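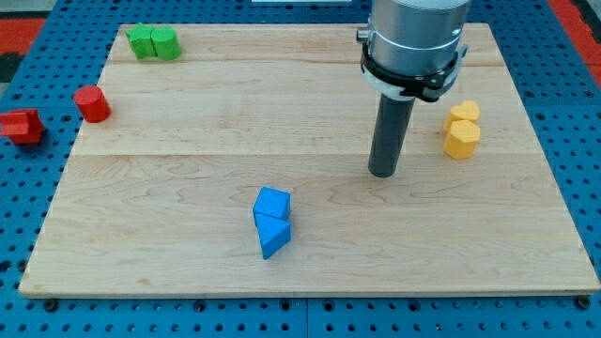
Giorgia reckoned we should forget the beeswax polish altogether this year and go for limewash on the back wall, and she'd said so before I'd even got my coat off, so these minutes start there. (Me being Remo Prantl, taking notes again as Jong-dae says my handwriting is the only one he can read.)

Home Finishes Group, January 5, 2018, in the back room at Prydderch.
Present: Leopold Bühler (chair), Giorgia Barbieri, Fabian Stöckli, Jong-dae Gil, me.

1. Last meeting's minutes
Agreed, with one correction from Fabian. He did not say shellac "stinks", he said it "lingers". Changed.

2. Limewash or polish
We went round this for ages. Giorgia's case is that the spring open day in April needs something people can slap on a wall with a big brush, and polish is a lot of quiet rubbing. Leopold likes the polish because we had the tins left over from last time and they're still sitting in his garage. I was on the fence and then Jong-dae pointed out the back wall has been painted with ordinary emulsion at least twice, and limewash won't take on that, it'll just dust off on people's sleeves. Fabian thought we could scrape it back. All of it? He went a bit quiet.
What we settled on in the end is limewash, but on loose bricks and a couple of bare plaster panels that Giorgia will make up, and the back wall stays as it is. Polish gets a small table by the door. Leopold seemed happy enough with that.

3. The polish recipe
I'd brought my latest jar and everyone had a go with it on the lid of the old pine chest. It's still too stiff! You have to dig at it with a fingernail. I've been using one part beeswax to four parts linseed oil by weight, so for a decent batch that's 100 g of wax and 400 g of oil, melted together in a jam jar stood in a pan of water. Giorgia does hers with more oil and it spreads lovely, but Fabian found it stayed tacky on his bookshelf for the best part of a fortnight and he got fluff in it.
Jong-dae wants to try five to one, and to stir while it cools, which I confess I never do (I go off and make tea and it sets grainy). He'll make one jar each way and label them properly this time.
Reminder from Leopold, and I said I'd write it down word for word: oily rags get laid out flat outdoors to dry, never screwed up in the bin.

4. Pigments
The Netden order came, minus the yellow ochre. We've got the red earth and the green, 1000 g of each, so plenty. Fabian rang them and they said the ochre would follow. No date. If it hasn't come by next meeting we'll try Lutach, though they're dearer and the postage is daft.
Giorgia asked that whoever opens the green please wears a dust mask and shuts the bag afterwards. I think that was aimed at me. Fair.

5. Money
There is 57 pounds in the tin after Netden. Brushes will take a chunk of that. Leopold has seen natural bristle ones on the Dralik stall and is going to haggle. We agreed he can spend up to 16 pounds without asking. I wanted to get new jam jars as well and was told to eat more jam.

6. Open day handouts
Short chat, as it was getting late. One side of paper, limewash on the front, polish on the back. I'll write the polish half. Giorgia's doing limewash and wants goggles and gloves at the very top in big letters, which we all agreed with, as lime in the eye is horrible stuff. Fabian offered to do drawings. Last year's drawing of a brush looked like a leek but we said yes anyway.

7. Anything else
The tap in the back room is still dripping. Leopold to mention it again.
Jong-dae has a spare slow cooker if anyone wants it for melting wax. I put my hand up first.
Fabian can't do the next date, his sister's moving house. We'll carry on without him and he'll send his drawings with Giorgia.

To do
Giorgia: bricks, plaster panels, limewash half of the handout
Jong-dae: two test jars, labelled
Leopold: brushes, tap
Fabian: chase the ochre, drawings
Me: polish half, collect the slow cooker, type this up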